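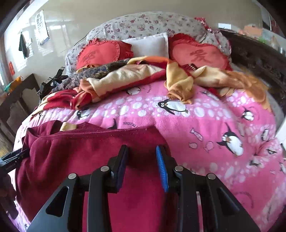

Tromitz Robotics Club has one ambition, and it is to get a machine to do the housework. We have been at it for five years and the house is winning. Other clubs build robots that fight, or climb, or throw balls through hoops, and we wish them well. We do laundry. A maroon fleece in a heap has no front, no back and no obvious place to take hold of it, and once two fingers are resting on it you find out how little you know about sleeves. Add a penguin blanket underneath, which is also fleece and also soft, and the question of where the garment stops and the bed begins will keep a room of fourteen-year-olds arguing until the bell.

Who we are

We are the after-school robotics club at Tromitz School, open to anyone from Year 8 upwards. You don't need to be good at maths. You don't need to have taken anything apart before, although most people who turn up have, and their parents would like a word. We meet on Tuesdays and Thursdays in the old textiles room, which has good light, large tables and a cupboard full of zips that we are not allowed to touch.

The club is run by Korkor Asante, who teaches design and technology and used to mend industrial sewing machines. She started it with a box of motors and a poster that said ROBOTS in felt tip. The poster is still up. The motors are mostly in a drawer marked "maybe".

What we do

Members work in small groups and each group has a project for the year. At the moment there are three on the go.

Trundari is our main one. It is the laundry project, and the idea is simple enough to explain to a governor: people show how a job is done by hand, using a gripper, and the recordings are used to teach an arm to do the same. The slow part is the showing. So far we have 2136 recordings of people picking up clothes, putting them down, and picking up the wrong ones. We want them from real bedrooms with real mess. Clean tables make everyone look clever, and then somebody brings in a duvet cover.

Harawira is the arm itself. It has been rebuilt twice. It can lift a tea towel and hold it out in front of it with an air of mild disgust, and on a good afternoon it can fold the thing in half. We don't discuss the other afternoons in front of visitors.

Tenier is the software that sorts the recordings and throws out the bad ones, such as those in which a person forgets what they were doing and wanders off. It was written by last year's sixth form and is now looked after by people who complain about last year's sixth form. Next year's lot will complain about them.

Things we have learnt about cloth

Fleece is kind. It bunches up and gives the fingers something to pinch. Silky linings are horrible. Rolled edges are easier to grab than flat ones, and a cuff is easier still. Socks should be easy and are not. Anything with a hood counts as two garments until proven otherwise. Ridged pads grip better than smooth ones on most things, and one group is writing this up properly with a graph, or so they keep telling us.

Competitions

Every March we enter the regional schools' challenge. Our best result is fifth, in the category for household tasks — there were more than five teams, before you ask. The year after that Harawira dropped a pillowcase on a judge's shoe and we were given a certificate for perseverance, which hangs next to the felt tip poster.

Money

Membership is free. The club spent £2645 last year, mostly on motors, pads, cable and replacing things that had been stood on. Part of it comes from the school and the rest from our second-hand clothes sale, where we sell off whatever we have finished practising on. It has all been washed. Some of it has been folded, by people.

Joining

New members can start in any week of term. Come to the textiles room straight after the last lesson, tie long hair back and bring something to eat, as the vending machine on that corridor has its own views. If your family would be happy to have a group round to record in a bedroom or an airing cupboard, please ask Ms Asante for the form. Don't tidy up first. Every year people tidy up first.

There are 153 names on the old members' list, and quite a few of them still come to the sale. If you used to be one of us and have moved house, let the school office know so we can stop writing to your mum.

Page last updated 10/09/2026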